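Home Issues Archive Subscribe Contact

The Long Braise

Brerness in the rain, seven in the morning. Bus station, shut kiosk, one gull. Carolina Peixoto is already at work with the back door propped open and a radio going that she doesn't listen to. Onions first. Always onions. She cuts them thick because they will be in the pot for hours and thin ones dissapear.

I came here to write about slow cooking and why people are going back to it. Simple enough, I thought. Two days, a few kitchens, home by Sunday. I stayed the week.

Peixoto runs a lunch room on the harbor road, 15 seats, one dish a day. Monday is beans. After that it depends on the butcher. No menu on the wall, just a card by the till with the price and whether there's pudding. She learned from an aunt who cooked for a cannery and never wrote anything down. "She'd say, cook it until it stops arguing," Peixoto told me, and then went off to shout at a delivery driver.

The method, such as it is. Brown the meat hard, harder than you want to. Take it out. Onions in the fat, low, until they slump. Something sour – vinegar, a glass of cheap white, the end of a jar of pickle. Meat back in, liquid halfway up and no further. Lid. Walk away. The lid matters more than the pot, she says. Half the people who come to her saying their stew is tough have been lifting it every ten minutes to look.

Up the hill, Andri Pfister disagrees about nearly all of this. Pfister used to fit boilers. Now he mends old enamel pots in a shed behind his house, chips and worn rims mostly, and he has opinions. The pot is everything. Thin base, forget it. He has 76 of them waiting on shelves, each with a luggage tag and a surname. Some have been there since last August. He won't be hurried. "It sat in your mother's garage for thirty years, it can sit here."

He let me carry one to the car. My arms hurt the next day.

What both of them agree on is lemon. Late, never early. Boil the peel for three hours and the whole thing goes bitter and you can't get it back. Peixoto squeezes half over the pot once the heat is off. Pfister grates the zest over his plate, at the table, and gets it on his sleeves. 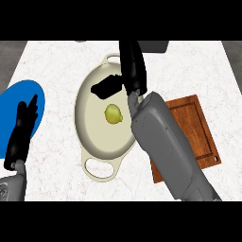

Marble, cream dish tones and a single lemon: save the sour note for last.

Lavanya Kotian puts the lemon in whole. Salted, though, and kept in a jar a month before it goes near the heat. Her place is in Tratside, forty minutes down the coast by the slow train, above a shoe repair shop. She cooks on two burners and an oven with a door that has to be kicked. Lamb neck, chickpeas, those lemons chopped fine, a spoon of red pepper paste from Şimşekoğlu, the grocer on the corner who also sells phone cards and very good olives. I ate two bowls and asked for the recipe. She gave me one over the phone later and it was a different recipe.

Why now, though. Everyone has a theory. Gas is expensive and cheap cuts are cheap, except they aren't so cheap anymore. Neck used to be practically given away in Tratside, Kotian says, and now she has to order ahead. Brayan Inga, who butchers for half the kitchens on this coast, blames magazines. He looked at me when he said it. He sold 520 pounds of shin last month and remembers when he couldn't shift it to dog owners.

Inga cooks his own overnight. Oven down as far as it goes, pot in at ten, bed. He wakes up hungry at four, every time, from the smell. His kids have stopped noticing it.

There's a mood to it, I think, as much as a price. You can't do it fast. You start a pot at noon and you're more or less stuck in the house, so you fix the drawer, call your sister, read the paper right through to the boat adverts. Peixoto snorted at this. She does it because she can serve fifteen people alone and sit down at half past one.

Last day, back at the harbor. Still raining. It was oxtail, with white beans and a lot of black pepper, and bread to push round the bowl. A man at the next table asked if there was more and there wasn't. Peixoto was already soaking tomorows beans in a bucket by the door.

A few notes if you try it at home. Salt at the start, then again at the end. Dry the meat properly before browning. If it's greasy, leave it overnight and lift the fat off cold. It's better the second day anyway, and Kotian says the third.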